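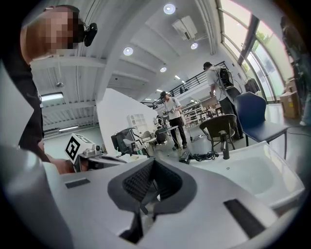
The Curmont hand gripper is the one we reach for most, and it's a joy to look after once you know your way around it. You hold it, you do the job by hand, and the robot cell learns its moves from the recording. Almost everything that needs your attention is in the V-shaped opening in the middle of the body, where the black diamond-textured mesh lines the walls. Keep that mesh clean and the tool will treat you very well!

Cleaning the lining
Brush the mesh out from top to bottom with a soft, dry brush, then wipe it with a lint-free cloth. Skip the solvents. At the bottom of the slot there are thin parts that don't like being pushed sideways, so go gently down there — a child's paintbrush is perfect. Finn Teuber does ours every 45 hours of use and has yet to wear out a lining. The liner is sold in pairs (part 232), and both sides should be changed together.

Marker cubes
If you run the tool with a marker cube, check the printed faces for scratches and fingerprints before a session. A smudge across the black pattern can make tracking jump in a way that looks exactly like a loose cable, and I've lost an afternoon to that one. The cube mount takes 4 small screws. Snug is enough — the threads are plastic.

Setting up the cell
The Brandes base unit stores over 200 recordings before it needs emptying. Plug in the base first, wait for the steady light, then wake the grippers one by one. Run the open-and-close check on each, slowly, all the way to both ends. If the jaws stop short, clean the slot and repeat the check. If they still stop short, the Sirkside drive belt is probably due, and swapping it is a nice little bench job with one hex key.

Pascual Paredes wrote the belt guide that comes in the box, and it's great, with big clear drawings and the screw lengths printed at full size so you can lay yours on the page.

Spare liners, belts and cube mounts are in stock at Utura. The new belt fits every gripper made since November.

We use cookies to remember your cart and preferences. Accept / Manage settings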